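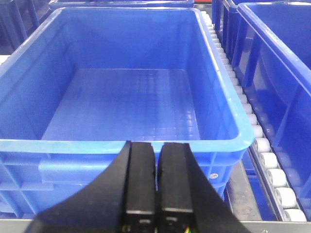

Arm stops dead when it gets close to the lip of the crate – wiring or code?

Home Forum Builds Parts swap Log in

Posted by Tamara Nedelcu, September 25, 2026

Hi all, long-time reader, first real post. I'm building a crate handler in our shared workshop and I've hit a wall with it. The idea is simple enough: blue plastic crates come along a bit of secondhand roller conveyor, the arm reaches over the near rim, closes its two fingers on the lip and drags the crate over to the sorting side. I got the conveyor for 94 bucks and a tank of gas, so I'm pretty pleased with that part!

The arm is a Doltby kit that's been on my bench since April, and the gripper is my own housing around a Mavora parallel jaw. I put a little camera at the wrist so I can line the fingers up with the middle of the rim. That works great. The picture is from there, with the jaw nearly shut. It should be opening to take the lip at that spot, and it doesn't. In the log I get the "open" command going out, then nothing for 900 milliseconds, then a timeout and the whole arm goes into hold.

The weird thing is that it opens and closes fine all day long if the arm is parked upright. I ran it 336 times one evening while I was cleaning up and it never missed. It only quits when it's reaching forward and down over a crate. I've swapped the power supply, reflashed the controller and said some things to it I won't repeat. The code is the stock Ornier example with my positions dropped in.

Is this wiring? Is it me? I'd really like to not take the wrist apart again, it took a whole weekend last time.

Silviu Lungu wrote:

I'd bet on the wiring. You've got colored wires peeking out down between the bottoms of the fingers, and on every wrist I've built that's the first place to give trouble. When the arm is upright they've got slack. When you fold the wrist down to reach over a rim, everything between the forearm and the jaw gets pulled tight, and one half-crimped pin is all it takes to lose your signal.

Quick test, no disassembly: put the arm in the bad pose with the crate moved well out of the way. Send "open" and watch the log. If it times out, cut power, bring the wrist up by hand maybe an inch, power up and try again. Keep going until it answers. If there's a clear angle where it comes back, you've found your problem and you can stop blaming the code.

If it is the wire, don't just shove more slack in there. I did that on my own build and the loop got into the jaw – chewed right through the yellow one and I was down for two weeks waiting on a connector. Make the loop further back, at the forearm, and tie it down on both sides of the joint. Silicone-jacketed wire is worth the extra couple of dollars because it stays floppy.

Also, what's your timeout set to in the Ornier file? The one I have came with 900 and I run mine at 1,365 with a heavy jaw. It won't fix a broken wire but you may be cutting it close anyway.

Tomos Lougher wrote:

Could be the crates. Some of them have a thicker lip than others. Try a different crate?

Silviu Vasiliu wrote:

I don't think the crate matters if the jaw never starts moving, but I'd check one more thing before you go hunting for pins. On my Doltby the shoulder pulls a lot more current when it's stretched out, and if the gripper shares that supply it can brown out just enough to miss a command. You said you swapped the supply, but did you swap it for a bigger one or the same size? Put a meter on the gripper's power leads while the arm is reaching. Mine dropped by roughly a volt and acted just like yours.

I ended up giving the gripper its own little supply, with the grounds tied together. Don't forget the grounds, ask me how I know. There's a wiring sketch in my Avram thread under Builds if you want to copy it.

Tamara Nedelcu wrote:

Same size supply, oops. I'll do the wrist angle test first and then borrow the good meter. Thank you both (and Tomos, I do have two kinds of crate, so I'll try the other one too!).

Contact us | Posts copyright their authors | Back to top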